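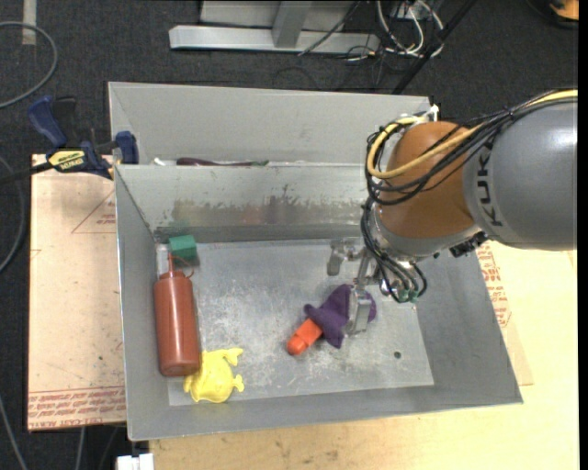 Front bin with mixed small goods, second bin behind. The two share a rim.

Review: Esari sloped-wall metal bins, set of 2

September
By the Mullport Workshop Notes desk

Print this page | E-mail this page

Esari sells these gray metal bins singly or as a pair. We bought the pair and have used them for mixed small goods: squeeze bottles, soft items, odd-shaped bits that don't stack and don't belong in a drawer. They replaced two straight-sided Plornden tubs of similar capacity, and most of the comparisons below are with those.

Shape

The bins are open on top and roughly rectangular. The side walls slope inward to a flat floor, so the usable floor is noticeably smaller than the opening. On paper this wastes space. In use it changes how things settle. Round items dropped near a wall tend to slide down toward the middle, where they are easier to reach. Long items behave differently. A squeeze bottle will often come to rest along the side with its body against the wall and stay there until it is moved by hand.

Soft goods are the weak point of any open bin, and this one is no exception. Folded fabric and plush do not slide on the slope the way a bottle does. They land where they land and cover whatever is underneath. We found it better to put soft items in last, or to give them the rear bin to themselves.

Finish

The walls are smooth and wipe down with a damp cloth. The floor scratches. Ours showed marks early on and has continued to collect them, mostly fine lines running in no particular direction. The scratches have not affected use, and a fingernail barely catches on the deepest one. Buyers who want a clean-looking floor should fit a liner. We tried a thin rubber mat and took it out again, as crumbs and grit collected under it.

The floor of our front bin also has a small round hole near one corner. The leaflet gives no purpose for it. It is too small to lose anything we keep in there, but screws and beads should go in a lidded box first.

Fit as a pair

Set one behind the other, the bins meet along a thin metal rim. There is no gap wide enough to swallow a pen, which was a regular complaint with the Plornden tubs. The rim is narrow and bright, and easy to find by eye when sorting from one bin to the other. It is also hard. Anything fragile should be lifted well clear of it.

Noise is the main drawback. A hard plastic item dropped from rim height rings, and the sound carries to the next room. The Plornden tubs were much quieter.

Durability

We logged 1,398 items in and out of the pair over 19 weeks. At the end of that period neither bin rocked on a flat bench, and the walls had no dents. One outside corner picked up a scuff during a move. We have not tested them outdoors or with liquids standing in them.

Alternatives

The Hajji straight-wall bin is deeper and holds more for the same footprint. It is the better choice for boxed goods that pack square. For loose items of mixed shape we prefer the Esari, mainly for the reach.

Verdict

Good bins for loose goods, noisy, with a floor that marks easily. Scored 21 out of 25. Points were lost on noise (2), floor finish (1) and the thin leaflet (1).

Related items
Plornden stacking tub, long-term notes
Hajji straight-wall bin, first look
Bin liners compared: rubber, felt, cork
Sorting soft goods in open storage

Print this page | E-mail this page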